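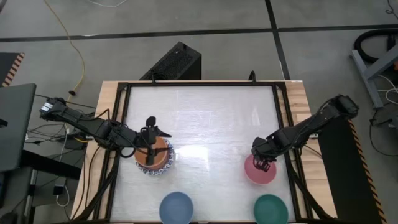 Two-arm station, Rolmont lab: the right gripper holds the rim of a pink bowl.

Equipment Planning Gallery, 7/23/26

Cirklow is preparing its budget request for a second tabletop station. The current station handles bowls and plates on a white work surface set inside a black metal frame.

The request covers 2 arms, replacement gripper fingers at $749 per set and a frame at $991. Cable management is listed separately – $700 per station. Quotes from Pomare and Tunineo are under review.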